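Das Märchen vom ordentlichen Stapel

Warum ich dem Falten misstraue und es trotzdem tue

Von Gintarė Dambrauskienė

Vor ein paar Wochen habe ich 17 Euro für ein Faltbrett ausgegeben. Es heißt Zitari, besteht aus vier Klappen und verspricht auf dem Karton einen »Schrank, der sich selbst erzieht«. Mein Schrank ist davon unbeeindruckt geblieben. Die T-Shirts kamen tatsächlich alle gleich breit heraus, eine Woche lang lagen sie da wie im Laden, dann suchte ich morgens im Halbdunkel nach dem grauen, und die Sache war erledigt.

Seither lese ich Ratgeber über Wäsche mit der Laune, mit der andere Leute Diätbücher lesen. Der dickste auf meinem Tisch stammt vom Verlag Makard und hat 447 Seiten. Dem Spannbettlaken sind elf davon gewidmet. Für das, was in meinem Haushalt den größten Ärger macht, reicht ein Absatz: dünne, große, bunt bedruckte Stoffe. Tücher, Überwürfe, leichte Decken, alles, was keine Nähte hat, an denen man sich orientieren könnte, und keine Ecken, die an Ort und Stelle bleiben.

»Legen Sie das Stück auf eine ebene Fläche«, steht dort. In den meisten Wohnungen, die ich kenne, gibt es genau eine Fläche, die groß genug wäre, und das ist das Bett. Eben ist es nicht. Eine gesteppte Auflage gibt nach, an den Rändern fällt sie ab, und wer von der Kante her zupft, zieht leicht den halben Stapel mit. Auf dem Küchentisch ginge es besser, wenn dort nicht die Küche läge. 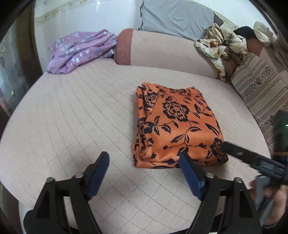
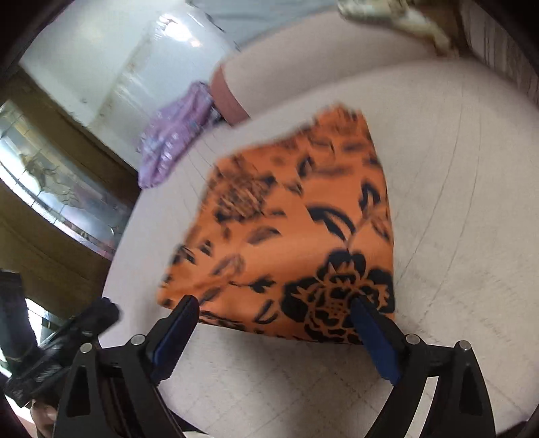
Schwarze Blüten auf Orange, gefaltet auf der Matratze.

Ein großes Muster hilft übrigens weniger, als man denkt. Streifen und Karos verraten sofort, ob Kante auf Kante liegt. Blüten und Ranken tun das nicht. Sie laufen über jeden Knick hinweg, und das Auge folgt der Ranke und übersieht die Kante. Man kann das für einen Nachteil halten. Ich halte es für den besten Grund, gemusterte Stoffe zu kaufen: Ein schief gelegtes weißes Tuch sieht nach Nachlässigkeit aus, bei einem geblümten fällt es erst im Regal auf, wenn überhaupt.

Bleibt die Frage, was das Ganze soll. Die Firma Wivska, die Schrankeinsätze verkauft, wirbt in ihrem Winterprospekt damit, dass richtiges Falten den Platz im Fach verdopple. Ich habe es mit meinen Tüchern versucht, erst gefaltet, dann gerollt, dann in meiner gewohnten Art, die man höflich als Zusammenlegen bezeichnen könnte. Gefaltet passte mehr hinein, das gebe ich zu. Vom Doppelten war ich weit entfernt. Und gerollt sah es hübsch aus, bis ich die unterste Rolle brauchte.

Was ich aus den 447 Seiten behalten habe, ist wenig. Erst in der Mitte zusammenlegen, dann noch einmal, und dabei die Luft mit dem Unterarm hinausstreichen, von der geschlossenen Seite zur offenen. Die letzte Lage nicht festdrücken, sie springt sonst auf. Die dicke Kante kommt im Fach nach vorn, damit man ein einzelnes Stück greifen kann. Für all das braucht es kein Brett.

Das Zitari steht jetzt hinter der Schlafzimmertür. Die Wäsche liegt auf dem Bett und wartet, und heute Abend muss sie dort weg, weil ich schlafen will. Einen stärkeren Antrieb zum Falten habe ich bisher in keinem Ratgeber gefunden.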